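Open Day at the Baptista Building

I have lived in Brarositz long enough to remember when the Baptista Building sold shoes. Then it sold carpet, then it sold nothing for nine years, and now Betgate, a property company from Isov, has turned it into what the brochure calls "compact residences." My own lease runs out in August. I took a half day off work and went to look.

The tour was supposed to start at one. At one, a dozen of us stood in the lobby admiring a framed picture of the lobby. Coffee was available from a machine that wanted an app. We left on our tour at a quarter past, in a single file, the stairs being the width they were in the shoe days.

The standard unit is 387 square feet. I have nothing against small apartments and have been happy in several. What I minded was the vocabulary. The closet is a "wardrobe moment." The place where you would put a table, if you owned a narrow one, is the "living edge." Our guide said these words with a perfectly straight face and I came to respect her for it.

We spent a long time on bathrooms, which seem to be what people care about when they have stopped hoping for a second bedroom. The basin is white ceramic with a good deep bowl, an overflow hole and a small teal drain, and I'll admit that I liked it more than anything in my own place.

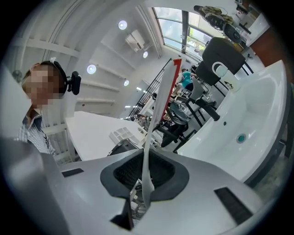

Would the water pressure hold up on the top floor at seven in the morning, somebody behind me wanted to know, with every tenant in the shower at once? Their last building had managed a trickle. The guide said there was a new pump. Asked whether she had met the pump, she said she had been told very good things about it.

Rent came up next, though it took three tries to get the number out. It is $1,033 a month, heat included, electricity not. Then there is an "amenity contribution" of 45 dollars, which covers the roof terrace and the bike room. The roof terrace will be finished in spring. The bike room was locked, and the man with the key had gone to lunch. You can opt out of the contribution only by not living there.

To be fair to Betgate, they have kept the good parts. The tall front windows are the old ones, repaired, and the stair rail still has a dent at hip height that I am fairly sure was made by a roll of carpet. The walls between units felt solid. I knocked on one and a stranger on the other side knocked back, so I may need to revise that.

The stretch upstairs was the most useful. The guide let us wander by ourselves for around 20 minutes, and people got down to business: flushing things, measuring for couches, holding phones up to the ceiling to look for a signal. One couple had a quiet disagreement over where the bed would go, then a less quiet one.
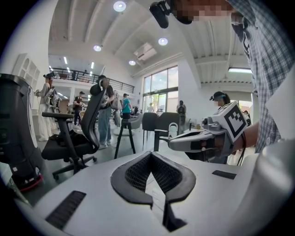 Upstairs at the Betgate open day, Brarositz, 7 November 2019

I asked about laundry. There are 2 washers in the basement for the whole building, and you reserve them by app, the same app as the coffee. I asked what happens if you don't have a phone that can run the app. The guide wrote my question down, and underlined it, and asked for my email address. So far I have received the brochure again and an invitation to follow the building on social media.

I put my name on the list anyway. The deposit to hold a place is refundable until the end of the month, and I keep thinking about those windows.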